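How to Plan a Clearance Sale for a Small Housewares Shop

Posted February 18, 2020 by Farzana Gunawardena

The holiday leftovers have been staring at you since January, the spring orders are on their way, and the back shelves are full. I love this time of year! A good clearance sale pays for your next order, brings in people who have walked past your door for years, and gives you a stockroom you can move around in again. I've run one every winter at Nanayakkara, our kitchen and table shop, and the steps below are the ones I keep coming back to.

Step 1: Pull a list of what hasn't moved

Open your inventory report and sort by the date each item last sold. Anything that hasn't sold in 90 days goes on the list. Don't edit it yet, even if you adore the item (I have a weakness for gravy boats). Our first list this year came to 304 items, and plenty of them were things I would have sworn we sold every week.

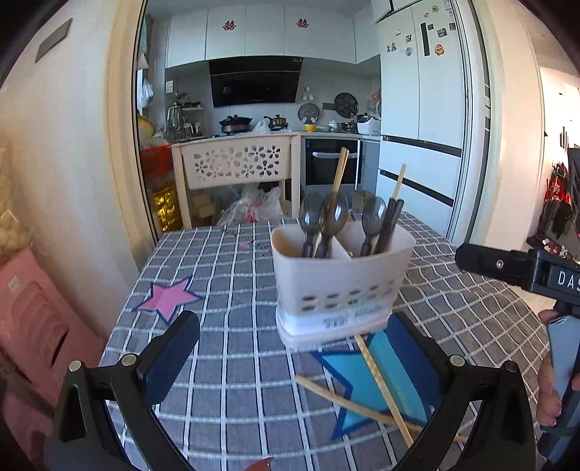
Next to each item, write what you paid for it, freight included. You need the real cost in front of you when you set prices, and the number in your head is nearly always too low. If you buy by the case, divide the freight across the case and move on. Close enough is fine.

Step 2: Sort into three groups

Group A is stock that would sell at a small discount. Group B needs a real push. Group C just has to go, even below cost. Virgil Crăciun, who kept our books for the first few years, taught me to do this with colored stickers right on the shelf, and it's so much faster than working from a screen. You walk, you stick, you're done by lunch.

Step 3: Set your prices

Start Group A at 20 percent off, Group B at 40, and give everything in Group C one flat price. Flat prices are wonderful for small items - shoppers fill a basket without doing any math, and your checkout line moves.

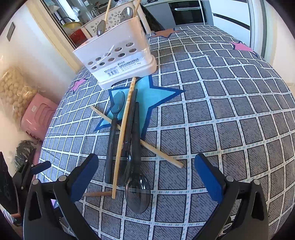 Check your supplier agreements before you print a single tag. Some brands set a lowest advertised price, and that can cover your window signs and your emails as well as your website. A quick message to the sales rep usually settles it. Ask for the answer in writing.

Then set a floor for the whole sale. Ours was $2000 in cash by closing time on the last day, enough to cover the deposit on our spring order. Having one number to hit makes the midweek decisions much easier.

Step 4: Choose your dates and keep it short

Thursday through Sunday works beautifully for us. A sale that drags on for weeks teaches your regulars to wait. Look at the local calendar too: a school break or a street closure can empty the sidewalk.

Tell your mailing list first, a day ahead of everyone else. They get the best picks, and they bring friends.

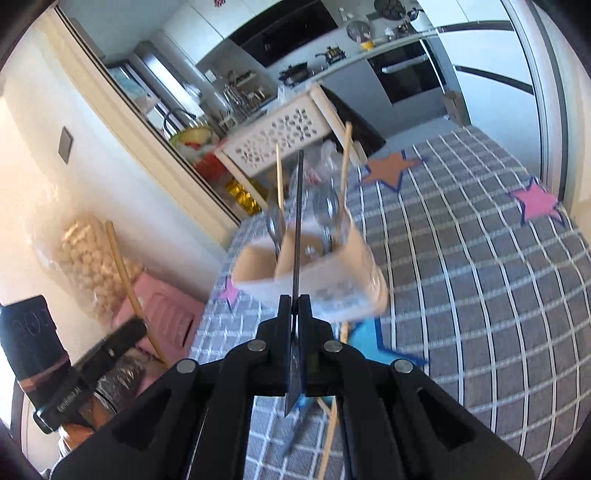

Step 5: Lay out the floor

Put Group C at the back and Group A near the door, with new full-price stock along the path between them. Leave room for a stroller to get by. Write the signs by hand if your writing is readable, in big dark letters, with the price larger than anything else.

Put one person on restocking and nothing else. Deepak Prajapati did it for us last time, and the tables looked as full on Sunday afternoon as they did on opening morning. What a difference that made!

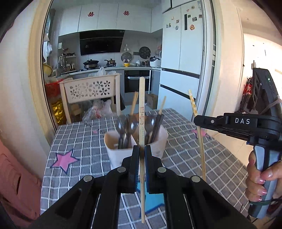
Keep a notepad at the register and jot down what people ask for and can't find. I got half of my spring order out of those notes one year, including a line of storage jars that still sells like crazy.

Step 6: Close it out

On the last night, take down every sign and pull every sticker before you go home. Run your totals in the morning with coffee. Compare each group to its cost, and write down which discount did the work. If Group B barely moved at 40 percent, you priced it too high to begin with or bought too much of it, and both are worth knowing before you order again.

Whatever is left can be boxed for donation. Get a receipt, and ask your tax preparer how to record it.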